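Teaching the Kalinowski arm to pick up blocks, part 4: wrist view and approach angle

Oct 3, 2020

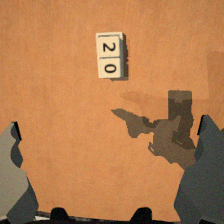 The arm got a simulator this month, mostly so that I can stop wearing out the second joint on the real one. The real one is a five-joint build on a plywood base, clamped to the end of my bench at the Alemside workshop, and by the end of August it had developed enough play in the shoulder that repeat runs were no longer comparable. The simulated version uses the same link lengths and the same finger geometry, exported straight from the CAD files, and the virtual camera sits in the wrist and looks down past the fingers. Placement is the current test. With the 2 and the 0 touching in a column and the open fingers still well short of them, the arm has to decide which block to take first and from which side. It also has to cope with its own shadow, which in the render falls as a big brown blotch to the right of and below the blocks.

I left the shadow in on purpose. My first detector was a plain threshold followed by a contour search, and on a clean background it worked every time. With shadows enabled it merged the narrow dark strip beside the blocks with the blocks themselves and reported a center that was off to the right. The planner then did exactly what it was told and closed on the corner of a block.

The fix has two parts. The threshold now runs on saturation and value together, so a pale block stays separate from a darkened patch of table. After that, the contour is fitted with a rectangle of fixed size, scaled by camera height. Anything that doesn't fit one or two block footprints is rejected. It's crude, but it runs in 21 ms per image on the old laptop, and the control loop only asks for a new target when the arm is stationary.

Two blocks in contact are still a problem. From overhead they fit a one-by-two footprint, so the detector knows there is a pair, but the seam is too thin to find reliably. I split the rectangle at its midpoint and check each half for a numeral. The numeral check is template matching at four rotations. Sideways digits are handled by the rotations and cost nothing extra in code. A 6 and a 9 will be confused sooner or later. I have an underline drawn up for both and haven't added it yet.

Grasp selection is simple. The fingers have to close across the free sides of a block, never across the shared face, as there is no room for a finger in there. For a column, that means the gripper straddles the column and takes one block by its left and right sides. The wrist rotates to match the long axis of the rectangle before the final descent.

Gripper notes, for anyone building from the same plans:

The fingers are the angular pattern from the Pestitano gripper, printed in gray at 64 percent infill. I tried a lighter setting first and the tips flexed.

The servo is an Asero unit. Under load it draws more than the shared supply can give it, and the symptom is a controller reset in the middle of a close. It has its own regulator now, with a common ground.

Finger opening is calibrated in software from two positions, fully closed and against a gauge block. Servo travel is not linear with tip distance on this linkage. I use a lookup table and interpolate.

The last full batch was 800 simulated attempts with the pair placed at random positions and angles. 177 of them failed. Most of the failures were at the far edge of reach, where the wrist can't stay vertical and the inner face of one finger lands on top of the block. I could shrink the work area and make the number look better, but the real bench has the same limit, so the planner will get a reach check and refuse those targets.

Friction is the weak part of the model. The simulated finger pads hold far better than printed plastic does, and I have no good value for the real contact. The plan is to tilt a sample of the print with a block resting on it until the block slides, and take the coefficient from the angle. Heat-shrink tubing over the tips is the other candidate. I have a length of it in the drawer and will test both surfaces on the same rig.

The shoulder is apart at the moment. New bearings are on order, and the old bracket needs its bore cleaned up before they go in. Source for the detector goes up once I've taken the hard-coded paths out of it — the lookup table is specific to my linkage, so measure your own.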